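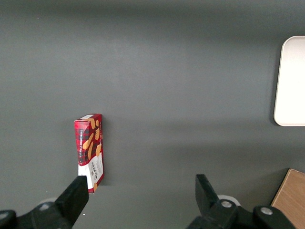

I started keeping a grocery log in January, mainly to settle an argument with myself about where the money was going. I shop for two people. I thought I spent most of it on meat and cheese. I was wrong about that, and the log has turned out to be more useful than the budget app I paid for and stopped opening.

The method is simple. I keep the receipt, and when I get home I write each item in a ruled notebook with the price and one letter. M is for meals, meaning anything that ends up in a lunch or dinner. B is for breakfast. S is for snacks and sweet things. H is for household. X is for things I bought without planning to. An item can have two letters, and a lot of the S items also get an X.

The total up to 5th April, when I sat down with a calculator, was $2354. Of that, $882 went on S and X together. I added it again because I didn't believe it. The second time I got the same number.

Once I had the figure I went back through the pages to see what was in it. Cookies, mostly. Crackers, bottled drinks, the good chocolate and then the cheap chocolate a day or so later. Single bananas bought at the register. A jar of Jultard mustard that cost more than the ham it was meant for. I had written it down as S, which can't be right, but I left it.

What stood out more was where I had bought it all. The main weekly shop is at Fevska, out past the freight yard, and I go there with a list. Those receipts are long but there isn't much X on them. The trouble is the small Clevberg on the corner of my street. I go in for milk and come out with milk and four other things. Almost every short receipt in the envelope is from there, and almost every one has an X on it.

My friend Rajitha Majumder has kept household accounts for years, in a much stricter way than I do, and I asked her what she would change. She told me to stop trying to cut out snacks and put them on the list for the big shop. Her reasoning is that I am going to eat them either way and they cost less at Fevska. She also said to buy milk in the larger size so I have fewer reasons to walk to the corner. I had been buying the small carton because it fits in the fridge door. 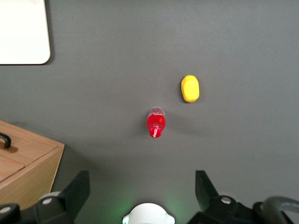 So the fridge got rearranged. I took out the door shelf and moved it down two notches, and now the big carton fits, but the tall condiments have to lie on the middle shelf. It is a little annoying when you want the hot sauce. I have gotten used to it.

I also made a snack shelf in the cabinet over the toaster. Everything in the S column goes there after the weekly shop, and when it's empty it's empty until the next trip. The first week it lasted three days. The second week it lasted five. I don't have a rule about rationing it and I don't want one.

A few other things I have changed:

I buy coffee in the bigger bag now. I had been getting Husar in the small tin and going through one every week and a half. The price per pound was printed on the shelf label the whole time and I had never looked at it.

I stopped buying salad in bags. We threw out more than we ate. A head of romaine keeps longer and I don't mind washing it.

I kept buying the decent bread. I looked hard at that line in the log and decided it was fine.

The part I haven't solved is lunch on days when I work away from home. I haven't been logging those because I pay cash and lose the receipt, so the real total is higher than the one in the notebook. I have put an envelope in my coat pocket for the receipts and so far there are 2 in it, one of them for parking.

I'll keep going until the notebook is full, which should take me into the summer. If anyone has a better letter system I would like to hear it. The mustard is still bothering me – it probably needed an M.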